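Call for builders and testers: hand-held gripper project, Hurnell shared workshop

The Hurnell workshop is looking for four people to join a robot gripper build that has been running on the back benches since last fall. The project is called Dremesex. We are building a two-finger gripper that a person holds and moves by hand, with a camera mounted behind the fingers, and later a small arm that will carry the same fingers. The work is unpaid. Parts, filament and bench time are covered.

The build is led by Joaquim Veloso, who also looks after the printers. You would answer to him on anything that touches the design files, and to the person on bench duty for everything else.

What the work involves

Most of the hours go into the fingers. The arms and fingertip blocks are plastic, with brass-colored inserts where the arms join, and the gripping faces have a rough, dark covering. The covering is what we have the most trouble with. It grips well when new, then frays at the inner edges and leaves threads in the gap between the fingers. We have tried two glues and a wider wrap and are not happy with either. If you have worked with grip tape, upholstery, shoe repair or anything else where fabric has to stay stuck to plastic, we would like to hear from you even if you have never touched a robot. 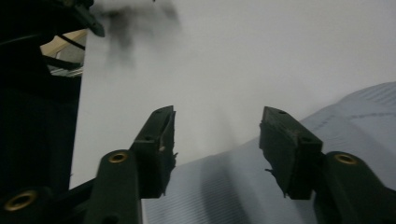 Open places

1. Finger and pad builder (two places). Print, clean up and assemble finger sets, set the inserts, cut and fit the pads, and keep a log of how long each pad lasts. You should be comfortable with a soldering iron and a sharp knife. Printing experience helps but can be picked up in an evening.

2. Camera and software person. Keep the recordings in order, check that both fingertips stay in view, and write small scripts to sort good takes from bad ones. Python is what we use. Part of the job is going through footage and noting where something soft or dark has gotten too close to the lens, so patience matters more than speed.

3. Arm builder. Help finish the Vakness arm, a bench-top arm that one of our members designed and left half wired. The shoulder joint works. The elbow does not hold its position under load and needs either a different gear or a different motor. Some electronics background is needed for this one.

We are also looking for testers. Testers come in for one evening, use the gripper to pick up and fold ordinary things such as paper, cloth, spoons and cups, and fill in a short sheet afterward. No skills needed. We would like 12 testers in all, with a mix of hand sizes. Left-handed people are very welcome, as the trigger was laid out by a right-handed person and we suspect it shows.

Time and place

Builders should be able to give nearly 20 hours over the course of February and carry on at a lighter pace after that. Work is in the evening, and you can pick which evenings suit you. The workshop is on the ground floor of the old Grímsdóttir building, entrance from the yard. There is a ramp to the left of the loading door. Bike parking is inside the gate.

What you get

– Use of the printers and hand tools during project hours, and at member rates outside them
– A full finger set to take home once the design settles
– Your name in the build notes, which will be put online with the part files

We do not pay travel costs. Anyone under 18 needs a parent or guardian in the room, and can sign up as a tester only.

Safety

Long hair tied back at the arm bench. Eye protection when cutting pads or trimming prints. The fingers do not close hard enough to hurt you, but the Vakness arm can, and it stays unplugged unless two people are at the bench. Everyone does a short bench induction on the first evening, including people who have worked in other shops.

How to apply

Write a few lines saying which place you want, what you have built or repaired before, and which evenings you are free. A photo or two of past work is useful. A resume is not needed. If you want to be a tester, your name and the hand you write with is enough. You can also leave a note in the Dremesex box on the shelf by the sign-in book.

Applications for builder places close on 05/02/2019. Tester sign-up stays open until the evenings are full. Joaquim will reply to everyone, and builders will be asked in for a short visit to see the benches before either side commits.

4 comments | 20 shares

Contact | © Hurnell Shared Workshop | Back to top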